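Kondia bench notes: teaching a cloth fold by remote control

Quick writeup before I forget. Covers the pants and jacket folds, same steps for both.

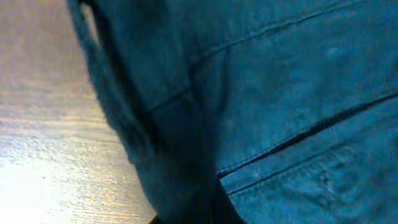
Cloth is the hard one. Blocks and cups you can teach in an afternoon. Cloth moves every time you touch it, so your demos need to be slow and boring and a lot alike. Plan on a full day.

What you need
Leader arm and follower arm, both homed.
Wrist camera plus the overhead one.
Doketti recorder, latest build. Older one drops the gripper channel, don't use it.
Heavy cloth to start. Thin shirts slide around and you'll hate it.
Something to mark the table corners. Tape is fine.

Step 1. Set up the light
Do this first. Lamp off to one side, not straight down. Glare on the table is OK if it stays off the grab point. Dark cloth eats the shadows, so check the wrist view at grab height and not just from up top. If you can't find the edge of the cloth on screen, the policy won't either. Move the lamp, look again.

Step 2. Lock exposure
Turn off auto. Lock it with cloth in view. If you lock it on bare table the cloth goes black and you get to redo everything. Ask Syahrul.

Focus: set it for grab distance. A bit soft is livable. Touch nothing after this.

Step 3. Practice runs
Six throwaway runs, recorder off. Get used to the lag. Leader feels light, follower isn't, so slow your wrist down before contact.

Step 4. Record
Start from the home pose. Every time.
Come in low along the edge, fingers open.
Pinch the edge, one layer if you can. Seams are thick, stay off them for now.
Wait a beat. Then lift.
Carry over, lower, open, back straight out.
Home pose. Stop recording.

No talking to people mid run. Your hand drifts when you talk, it shows up in the traces.

Between runs mess the cloth up a little. Rotate it, bunch it, flip an edge under. Small changes first, bigger ones later. Napaporn does hers in sets of six then takes a break, seems to work.

Step 5. Toss the bad ones
Missed pinch and stopped: delete.
Missed pinch, backed off, got it on the second try: keep, tag it "recover". These are gold.
Gripper hit the table hard: delete, and re-home before you go on.
Long pause in the middle: trim it or the arm learns to just sit there.

My last batch came out to 41 keepers, enough for a first train on one garment.

Step 6. Train and try
Load the folder in Gosling, leave the defaults, save a checkpoint every 1000 steps. Run it on the follower with your hand on the stop button. First tries will be ugly. Watch where it grabs. Too high means your demos came in high. Grabs air next to the edge, go back to step 1 and check teh light.

Add demos for whatever it gets wrong, dont just pile on more of the easy ones.

Known problem: the recorder sometimes names two runs the same and the second overwrites the first. Check the run list every few takes. Sakda has a fix but it's not merged yet.

Jacket sleeves get their own page when I have time.

Wiroj Klinhom, 14 December 2023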